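Riaan Kruger
February 4, 2024

Thread on timing circuits in countertop appliances, mostly mechanical dial timers and why they drift. Notes from the bench.

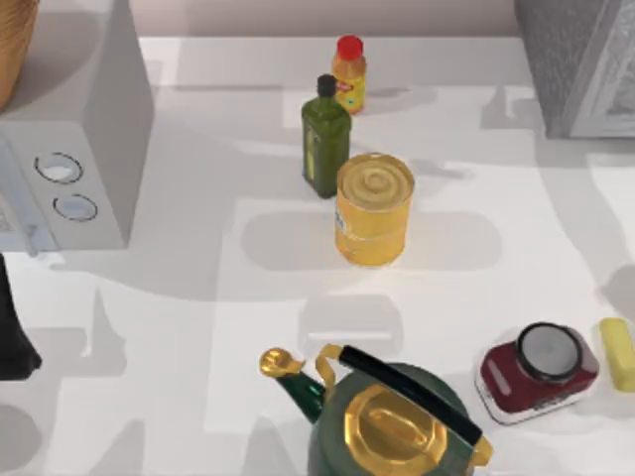
A spring-wound timer is a mainspring, a gear train and an escapement. No electronics. Accuracy depends on spring torque, and torque falls as the spring unwinds.

Short settings are the worst. There is backlash in the first gear, so if you set 2 minutes directly, part of that is slop. Turn past the mark, then come back to it. Old instruction, still correct.

I ran a Lestadex spring unit at a 40 minute setting, repeated over several evenings in December. It always ran long. The error was repeatable, so you can correct for it with a pencil mark on the dial.

Motor-driven timers are a different animal. A small synchronous motor follows line frequency, so the long-term rate is very good. What you lose is resolution: the cam has width and the switch has hysteresis.

The Plindia replacement motor fits the same bracket but the shaft is slightly longer. Check for rub against the back of the dial before you close it up. I didn't, the first time.

Contacts: the switch on my Nosteck unit was rated for 1000 operations under full load. That is low for anything used daily. Most failures I see are pitted contacts, with the gear train still fine.

Lubrication. One drop of light clock oil per pivot, none on the gear teeth. Cooking oil vapor gets in and thickens anyway. A timer that has started to stall usually needs cleaning before it needs parts.

Someone asked about digital conversions. Ondieki sells a board for it. I measured it against a reference over 100 hours and the drift was too small to matter in a kitchen. The display is hard to read at an angle, though.

Next up is bell mechanisms - hammer spring rate and why some only ring once. Need to find my small calipers first.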